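Washing block-printed cotton before cutting – do you bother?
Forum > Fabric and Fibre > Quilting cottons
14 replies · 3 shares

wattleseam
18/05/2025
I've ordered over 9 metres of block-printed cotton from Panasiuk for quilt backs and a couple of summer dresses. Mostly navy and rust. The label says cold hand wash and nothing else. Do you prewash the full length, or cut first and wash the finished thing? I've only ever used ordinary quilting cotton and never prewashed that.

backstitch_bev
Prewash, always. Dark colours especially. I do mine in the laundry tub, cold, with a splash of vinegar to set the dye, then on the line in the shade.

tidelinequilts
Vinegar doesn't set dye in cotton. It works on wool and silk with acid dyes, that's all. If the colour is going to run, it will run with or without the vinegar. Wash it separately until the water is clear.

backstitch_bev
I've done it that way for years and never had a bleed.

tidelinequilts
Then you've had fabric that didn't bleed. I had a Baseck indigo go through five washes before it stopped, vinegar in the first two.

gumnut_hem
I'm with tideline on the vinegar, but I don't prewash for quilts at all. I like the crinkle you get when the whole thing shrinks together. For dresses, yes, every time. I lost 2 inches off a hem in October and it went to my niece.

I mostly sew with paisleys and borders. Navy with cream and gold is the combination I keep going back to.

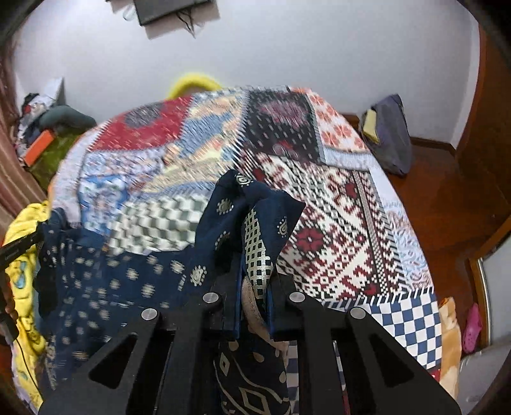 What I do, in order

1. Cut a small square from the corner and measure it.
2. Wet it and press it between two bits of white cloth. Leave it overnight.
3. Measure again. If it's shrunk noticeably or marked the white, the whole length gets washed.
4. Overlock or zigzag the raw ends first or they'll tangle.

4 likes

wattleseam
That's helpful, thanks. Would you do the same test on each colour?

gumnut_hem
Each colour, yes. Rust has been worse than navy for me.

forkirville_sews
The Fadness shop in Forkirville does a swatch test for you if you buy off the bolt. They won't do it for online orders. I asked.

backstitch_bev
Border prints are the other thing. They can come out of the wash off grain, so leave yourself extra at each end. I allow 50 cm.

tidelinequilts
Agreed on that one. Pull it square while it's damp.

wattleseam
Will test the rust first and report back.

Share · 3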